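Pikden Two-Finger Gripper Pad Set for Thin and Flexible Items

Set of 2 black pads for parallel grippers. Made by Ploltalach for picking up books, magazines, folded cloth and other things that lie flat on soft surfaces.

Hard jaws tend to mark a glossy cover or push the item along the bed. The Pikden pads have a rounded tip and a grippy outer wrap, so the finger can come in low against the edge of a book. Pads slide over the existing finger and are held with one screw. 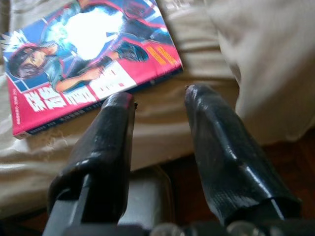 Pads fitted, approaching a paperback comic on a fabric surface.

Width across the fingers is set in software. For paperbacks we suggest starting wide and closing at 9 mm per second. Slower speeds help on bedding, where creases can catch between the pads. 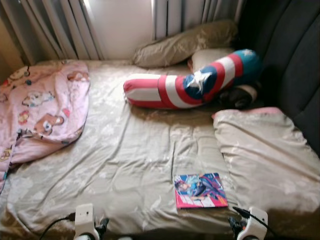
For two-arm setups, order one set per gripper. Leave slack in the cables so they do not pull on the wrist when both arms reach forward.

Pad length: 100 mm
Set weight: 198 g
In the box: 2 pads, screws, hex key, spare wrap
Fits: Barros and Pernetska parallel grippers

Pads can be wiped with a damp cloth. Do not use solvents. Replace the wrap when it starts to lift at the tip.

Fitting questions go to Dorin Bogdan in product support. Please include your gripper model.

Page updated July 18, 2021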